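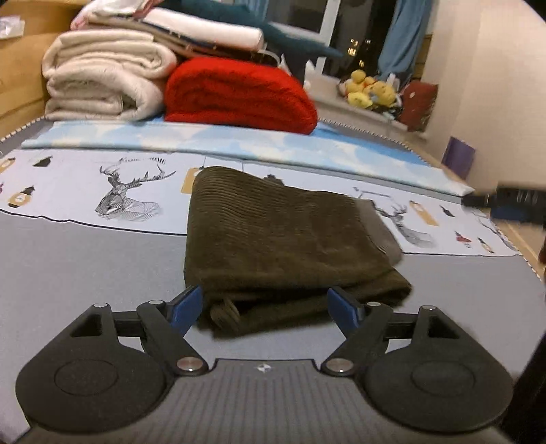
Corduroy - what are all those stripes for?

Quick one this week because half the class has been asking about trousers. Not all trousers. The bumpy ones. The ones that go vvvp vvvp vvvp when you walk down the corridor and everybody knows it's you.

So. Corduroy. Say it cor-der-roy. Lots of people just say cords.

Run a fingernail across some. Go on, if you've got any. Feel the bumps? Up, down, up, down. The bumps are called wales. Same spelling as the country, nothing to do with the country. And only a bit to do with whales, which is to say nothing at all, different spelling, stop drawing whales on your worksheets please.

Fat wales and skinny wales

Some corduroy has big fat wales. Sofa cushions, often. Winter coats. You could park a toy car between them, nearly.

Some has tiny thin ones, so thin you have to look close. That's called needlecord. Baby clothes, shirts, soft dresses.

People who make cloth count how many wales fit in one inch (an inch is a bit longer than the top joint of a grown-up's thumb is wide, get a ruler). A small number means fat wales. A big number means skinny ones. Sounds backwards. Think about it like slices of cake - more slices out of the same cake, thinner slices.

How do the bumps get there?

Most people guess that somebody folds the cloth, or glues strings on. Nope.

First the cloth is woven. Threads going up and down, threads going side to side, over and under, like a paper mat you made in Reception. But in with the ordinary threads there are extra ones. The extra ones don't go under as often. They jump. They lie on top in long loose loops, row after row after row.

Then comes the cutting. Little sharp blades go along underneath the loops and snip them down the middle. Every loop turns into two tiny ends sticking up. Then brushes go over it. Brush brush brush. The ends fluff up and lean together and there's your ridge. Furry on top. Valley in between.

The fluffy part is called the pile. Carpets have a pile too, and velvet. Velvet is a sort of cousin really. Velvet is fluffy all over and corduroy is fluffy in rows.

We had a visit from Minoru Kinoshita, who used to work at the Tamura mill in Tultgate and brought us a bag of offcuts. In his first job he had to check the cut cloth for missed loops, with his hands, eyes shut some of the time. He said fingers are better at it than eyes. We tried it and he was right, Brasitz table found the missed loop in 48 seconds. (Our tables are named after towns this term, sorry if you're reading from somewhere else.)

A word about old cutting. Long ago it was done by hand. The cloth was stretched out tight on a long frame and a person walked along beside it, pushing a long thin knife down one row. Got to the end, walked back, next row. And again. And again. Imagine doing that for a whole pair of trousers, then imagine a whole roll.

Why is it warm?

Air. The fluff catches air and the little valleys hold some too. Air that can't move about much is very good at keeping you warm. Same reason birds puff up in winter. Same reason your duvet works.

Also it's mostly made from cotton, quite thick. Some has a bit of stretchy stuff mixed in so you can bend your knees.

Why does it make that noise?

Your legs rub past each other when you walk. Ridge bumps over ridge. Each bump is a tiny sound and there are lots of bumps very fast, so you hear one long zzzip. Like running a stick along railings. Walk slower, the sound gets lower. Run, it goes up. Try it in the hall NOT in assembly.

Which way is up?

Stroke it one way, smooth. Stroke it the other way, a bit rough and the colour looks darker. Weird! It's the same colour. The fluff leans over, so from one side you see the shiny sides of the threads and from the other you look down into the tips where it's shadowy.

Sewing people have to be careful. If one leg is cut with the fluff leaning up and the other with it leaning down, you get trousers that look like two different greens. Or two different browns. Whatever colour they were meant to be.

Usually the lines go down the leg. So on a person standing up they go from top to toe. Fold the trousers up and turn them round though, and the lines can run across the bundle, side to side. Same lines. You just turned them. Good trick question for whoever is helping you tidy.

Inside out

Turn cords inside out and it's a let down. Smooth. Flat. No fluff. The back of the cloth is just plain weaving. There might be another piece of cloth in there as well, a thin smooth lining, often not the same colour as the outside. Linings help trousers slide on without grabbing your socks. Pockets are usually made of thin cloth too, because two layers of thick ridgy stuff would make your hips stick out.

How to fold a pair

Put them on a bed. A bed is best, lots of room, floor has crumbs.

1. Shake them. Check the pockets. Tissues, conkers, that kind of thing.
2. Lay them flat, front facing up.
3. One leg over on top of the other so they match. Push the pointy bit at the bottom in flat.
4. Smooth with your hand, the way the fluff likes to go.
5. Bottoms up to the waist. Then in half again.

You should have a sort of rectangle. Bit wonky is fine. Corduroy is thick so the last fold is always a fat roll and it wants to spring open. Press it, count to five, leave it. Don't sit on it all afternoon, that squashes the pile and you get bald looking shiny bits.

Knees go bald anyway. Knees and bottoms. All the rubbing wears the fluff off and then you can see the flat cloth under it. Nothing wrong with that, it means somebody's been crawling about.

Washing

Inside out, so the fluff doesn't rub on everything. Not with towels!! Towels shed and the valleys fill up with white bits and you'll be picking at them for ever. Sticky tape round your hand gets most of it off. Don't iron the ridges flat. If a grown-up is ironing, inside out again, and not pressing hard.

Try this

You need: wool, a strip of card, glue, scissors, an old toothbrush.

Cover one side of the card with glue. Lay short bits of wool over a pencil so they make loops, and stick the loops down in a row. Leave a gap. Another row. Leave it to dry properly, over night is best. Slide the pencils out. Then snip along the top of each row (grown up nearby for the sissors) and scrub with the toothbrush.

Fluffy stripes. You've made wales.

Nindel table used 200 bits of wool on theirs and it looks like a caterpillar farm. It's on the windowsill by the sink, please don't stroke it, some of the glue is still tacky.

Words to remember

Wale - one ridge
Pile - the fluffy part
Needlecord - corduroy with very thin ridges
Weaving - threads going over and under
Lining - thin cloth on the inside

Bring in something bumpy from home for next time if you can. Hats count. Name on it please, in pen.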